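The Long White Desk at Wilen Yard

Welcome to the gallery page for our shared workroom! We've had the place since March, and friends keep asking what it looks like now that we've moved in properly, so I finally sat down one Sunday to put a page together. It went on longer than I meant it to, as my pages tend to do, so pour yourself a coffee first.

The room used to be a storeroom for Talletti, the tile people, and they left us the brick. We talked about painting it for 6 weeks and I'm so glad we never got the rollers out. It's a lovely warm red-brown, with little holes here and there from whatever was screwed into it over the years, and the white ledge along the top gives your eye somewhere to rest before the plain wall takes over.

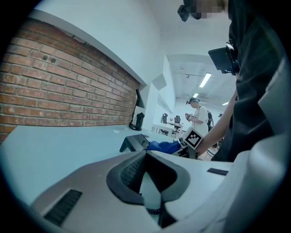 The desk was the big decision. We wanted one long white surface along the brick in place of separate tables, so that people could spread out and shuffle along when somebody needed more elbow room. It took 19 emails to settle on the white top (I went back and counted, sorry everyone) and I'd happily send them all again. Pale tops do show every mark, but a damp cloth deals with most of it, and the room feels so much bigger than it did with the old brown tables we brought over from Grultton Street.

The black desk lamp has a slim curved arm and stands right up against the brick. I had wanted 2 of them, but one does nicely until the evenings draw in – ask me again in winter.

As for tidiness, well, we try. The rule is that bottles, cloths and scraps of paper go home with you or in the bin by the end of the day, and in the middle of a working afternoon the rule is asleep. I rather like the desk that way, with things left where hands put them down.

Still to come: shelves for the far side, a proper coat rail, and a doormat that stays put.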